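**Wiststead, April 12, 2018.** The Wiststead toy library has taken delivery of its largest donation to date, a lot of building blocks from the Kovard workshop, and has discovered that a generous gift still has to be put somewhere.

The blocks come in plain colors, red and dark green among them, and in the sort of chunky shapes that small children stack and larger ones throw. Kovard sent around 50 sets. The library has shelf space for 24. Until the matter is settled, the rest will live in bins at the Morin Street annex, a building previously known for its damp and its excellent parking.

Metal bins are the current favorite for the reading corner too, on the theory that they can take a beating.
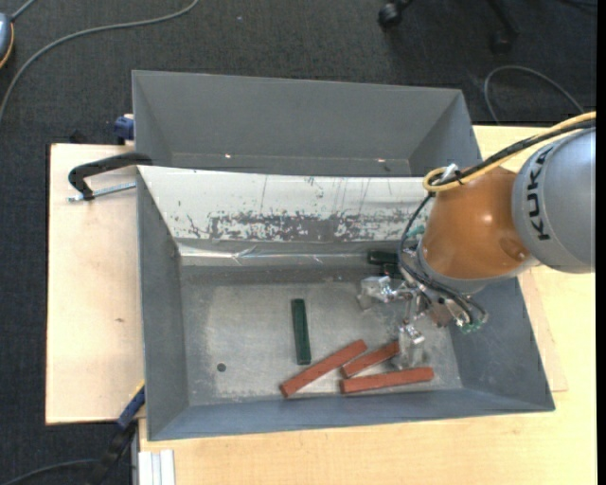

Readers have views on this already. One wrote in to say that a metal bin is fine until a two-year-old empties it at six in the morning, and that her own family went over to canvas bags in October and has slept better ever since. She would also like the library to stop mixing the long blocks with the square ones.

Sorting rules will be posted at the front desk. Loans start at 2 sets per household for 20 days, and the neighboring town of Prevberg, which has no toy library, has already asked whether its residents count as households.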